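The Long Way Round to a Wooden Puzzle

Grollitz, late afternoon, rain. The shop on the corner has 47 puzzles in the window and the light's gone off over half of them. Doesn't matter. People stop anyway. Noses on the glass.

I came for a story about toys that last. Three days, too much coffee, one missed train. What I got was a story about shapes. Pegs and holes, mostly. The oldest trick in the nursery and still the one that sells.

Brusine has been making shape boards in this town for 91 years. Started with offcuts from a chair works up the hill. Circle, square, triangle, a little star that was dropped after the war and brought back in the eighties when somebody's aunt complained. The star is now the best seller. Go figure.

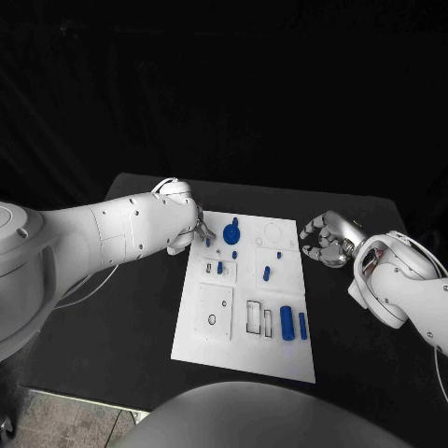
White board, blue parts, printed outlines to match.

What makes a good one? Ask six people at Brusine and get six answers. The fit, says the sanding room. Too tight and a two-year-old gives up, too loose and there's no fun in it. The color, says the paint room. The front office says price and then laughs and says don't print that.

The fit, then. I spent a morning with a tray of rejects and a feeler gauge and I still can't tell a good square from a bad one. The women at the bench can, with a thumb. Push, tilt, into the bin. Push, tilt, keep. A board goes past in less time than it took me to find my pen.

And the noise. Forgot the noise. There's a knock a block makes going home in its hole, and they care about it a lot more than I expcted. Thin base, it clacks. Thick base, thud. They want the thud. One whole winter went on the thud.

Down the road, different story. Frade opened in April in what used to be a shoe store, and makes boards for grown-ups. Yes, grown-ups. People home from hospital, people whose hands have stiffened up, people who just want something on the desk that isn't a screen. No star, no duck. Plain outlines, plain parts, knobs big enough for a bad grip.

It's a small line. They sold 960 sets over the summer, mostly by word of mouth, and ran out of boxes twice.

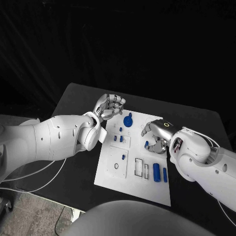
Genivaldo Frota
Contributing Writer, Home & Craft

I tried the hard one, called the Navik. Took it back to the hotel. Ten pieces in and I was swearing at a crescent. It wants to go in upside down, it looks right upside down, it isn't right upside down. Had dinner. Came back. Still wrong.

My neighbor at breakfast, a retired bus driver up for the walking, leaned over and did it one-handed with toast in the other. Then she did it again to be nice about it.

So who buys these? At Brusine it's grandparents, then grandparents, then nursery schools. At Frade nobody quite knows yet. There's a card in each box asking, and the ones that come back are mostly about the knobs. Bigger please. Smaller please. One just said thank you and had a drawing of a cat on it, pinned up by the till when I was there.

The two firms get along, more or less. They share a delivery van on Thursdays. They dont share a paint supplier, and I was told firmly not to ask about that, by both of them, so I asked, and got nowhere.

Last stop was the window again. Still raining. A kid in yellow boots was pointing at the star board and his dad was doing the thing with his watch. They went in. I had a train to catch and a crescent in my coat pocket that I'll have to mail back.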